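Model and Toy Collectors' Board > Storage and Display > Toy cars in lidded boxes, yes or no?

Started by urkeo_dad, 2025-02-18

urkeo_dad
I'm clearing the shelf in the back room and want the toys put away in boxes with proper lids. Most of it is balls and odds and ends, but there's also a blue and black supercar with a big rear wing, and I'm not sure it should go in with the rest. My daughter Najwa says it's a toy and toys go in the box. I paid 30 for it and would like the wing to stay on.

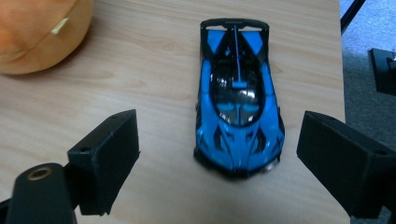 I've had two others lose their wings already, both from being stacked under something. The box I'd use has a handle on the lid, so it gets picked up and carried from room to room, and whatever is inside slides about. Would you box it or leave it out?

Georges Dabbas
Leave it out. A wing that wide takes all the knocks. If it has to be boxed, put it in first, on its wheels, with a folded tea towel on each side. Nothing on top.

grikirside456
Disagree with Georges. Left out, it gets dust in every vent and you end up cleaning it with a paintbrush every month. I've boxed mine since last January with no damage. Glossy black shows dust worse than any other colour, and a dry cloth puts fine scratches in it.

Georges Dabbas
Then dust it with a soft brush. I'd still take dust over a snapped wing.

Afaf Tarawneh
What are you sorting on? I do mine on the floor and something always rolls under the sofa.

urkeo_dad
On the table. It's the low one from the other room, pulled out so I can get at it from both sides.

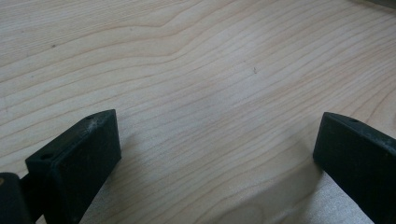
I did think about putting a cloth down first. The top is pale wood with a wavy grain and a bit of a sheen to it, and small clear parts vanish on it if the light is coming across. Dark bits show up well enough. I've used an old brown towel before for anything with screws, but it sheds, so you then have fluff in the axles. What does everyone else put down?

Mireille Farah
Cutting mat, A3. The towel is the worst thing you could use. Felt is nearly as bad.

arnar_hj
Baking tray with kitchen roll in it. Nothing rolls off.

Mireille Farah
Fine for screws, no good for a car that size.

Afaf Tarawneh
Back to the box. How deep is it? The one I bought from Cifuentes looked deep in the shop, but the lid is recessed underneath and you lose a fair bit of height. I had to take it back.

urkeo_dad
Not measured yet. I'll do it tonight with the lid on.
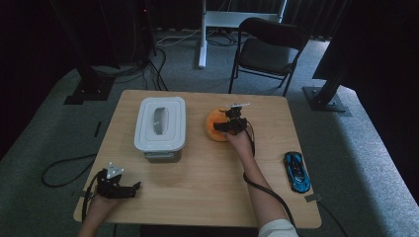

Najwa's view is that round things go in first because they fill the corners, then the car on top. Mine is that anything round shifts as soon as you lift the handle and knocks whatever is next to it. We haven't settled it.

grikirside456
You're right and she's wrong. Balls in a net bag on a hook, car in the box on its own.

Georges Dabbas
On that we agree.

arnar_hj
A whole box for one car is a waste of a box. Cut a bit of card as a divider - 2 minutes with a craft knife. Make it a tight fit or it just falls over.

Mireille Farah
Corrugated card, and run the ridges upright. It bends otherwise.

urkeo_dad
Divider it is. I've got the side of a Tamine parcel I can cut up. Will report back on the height once I've found the tape measure.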